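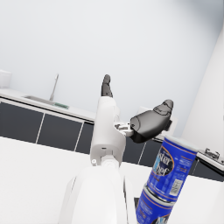 By the Luvham Kitchen Table, 22 March 2026

If you've been reading along with me for any length of time, you know I can't leave a kitchen drawer alone. This week it was the pantry shelves and the dish towels, and I ended up with enough scribbled notes on the back of an envelope that I thought I'd better type them up before the envelope went in the recycling (it has happened before!).

Let's start with the towels, which had gone stiff and a little sour, the way they do at the end of winter. I boil mine. You want your biggest pot, enough water to let them move, and a couple of spoonfuls of washing soda. Bring it up slowly, let it simmer for 15 minutes, then turn off the heat and walk away until it's cool enough to handle. Don't do this with anything that has a colored border you're fond of. I had a lovely set with a red stripe, bought at the market in Wastton, and they've been pink ever since. After that, an ordinary wash with half your usual soap and no fabric softener at all. Softener makes a towel feel nice and then it just pushes the water around the plate.

Now, the sticky film on cabinet doors near the stove. My mother used dish soap and patience, and I've come back around to her way after trying just about everything they sell. Use hot water and a good squirt of soap on a soft cloth, and hold the cloth flat against the greasy spot for a minute before you rub. For the stubborn corners, make a paste of baking soda and a little cooking oil. I know, oil on grease sounds like foolishness, but it loosens the old stuff beautifully. Wipe it off with soapy water and dry with a clean rag. Try it inside a door first if yours are painted.

Brown sugar: a slice of bread in the jar overnight, as everybody says. A piece of apple peel works too, but take it out the next day or you'll have a different problem.

Several of you wrote in about wooden spoons that have gone fuzzy. Let them dry all the way, a full day, then rub them down with fine sandpaper, always along the grain. Rinse, dry again, and work in some food-grade mineral oil with your fingers. I leave mine lying on a rack overnight and wipe off whatever hasn't soaked in. And please keep them out of the dishwasher, even when you're tired and it's right there with the door open.

Last thing, and then I'll let you go. If your cutting board slides, wet a paper towel, wring it out and lay it flat underneath. I went years chasing mine all over the counter before I started doing that, and I do wish I'd started sooner. Next time I'd like to get to canning jars, and which lids I'm keeping for August, if the onions don't sprout first and take over the whole page.

Contact | © 2026 Luvham Kitchen Table | Back to top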